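Chapter 6
Demonstration by Hand and by Remote Control

6.1 Scope of the chapter

A demonstration is a time-stamped record of a task carried out under human control. Two methods are treated here. In kinesthetic teaching, the operator holds the arm and moves it through the task. In teleoperation, the operator moves an input device and the controller maps that motion to the arm. Only the second method carries over to a simulated arm without special equipment.

The worked problems use the Helholm kitchen set, which contains 3,940 teleoperated demonstrations. Commands were recorded at 20 samples per second, and a typical episode runs to around 400 samples.

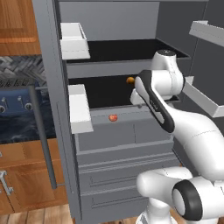 Figure 6.1. Simulated arm reaching into an open refrigerator. The gripper is angled down toward the lower shelf.

Reaching between shelves limits the approach direction. An operator who rotates the wrist too late must back out and try again, and the correction becomes part of the record. Section 6.4 gives a rule for keeping or trimming such segments.

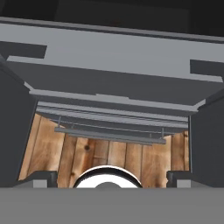
Choice of viewpoint affects the quality of a demonstration as much as choice of input device. A fixed external view shows the arm and its surroundings but may hide the fingertips. A view from the gripper, as rendered here, keeps both fingers in sight at the bottom, with the round white object between them. The gripper base covers the lower part of that object, so its full outline cannot be recovered from this view alone. The Altix interface described in Section 6.3 therefore presents 2 views side by side.

Related sections
5.7 Joint limits and workspace
6.3 The Altix operator interface
6.4 Trimming and segmenting episodes
Appendix C: Plostow file format
Appendix D: Srour input mapping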